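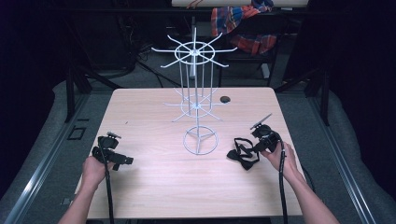 Foto: Noltamton / bancada de ensaios

Quem somos

Noltamton. Oficina pequena, uma coisa só: experimentar garras, braços, câmaras e controladores antes de alguém os comprar. Começámos em Berport, num fevereiro frio, com 4 garras emprestadas e uma mesa de madeira. A mesa ainda é a mesma.

O que fazemos. Comparamos. Mesma tarefa, mesmo objeto, garra A contra garra B. Objetos chatos de propósito: arames finos, suportes com braços, peças redondas e baixas. Garras manuais primeiro, uma em cada mão, depois o braço. Já lá vão mais de 3,522 ensaios registados, todos com nota do operador (algumas ilegíveis, desculpem). 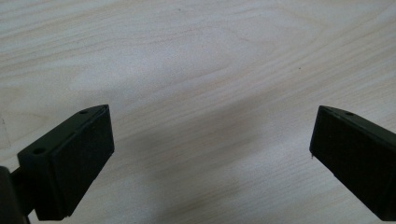

Dedos pretos com almofada de aperto, abertos sobre a mesa.

Almofadas: é onde se perde mais tempo. Textura, espessura, colagem. No projeto Zillham testámos 14 combinações de dedo e almofada, relatório disponivel a pedido. Cabos também. Ninguém pergunta pelos cabos e depois é o que prende no punho.

Não vendemos equipamento. Não recebemos comissão. Ensaio base: 299 euros por garra, entrega do relatório incluída. Controladores e câmaras, orçamento à parte.

Desde o ano passado partilhamos o espaço com a Chaudhry, que trata da parte de software. Visitas só com marcação, tragam a vossa garra e o cabo de alimentção.

Página atualizada em 2023-04-20.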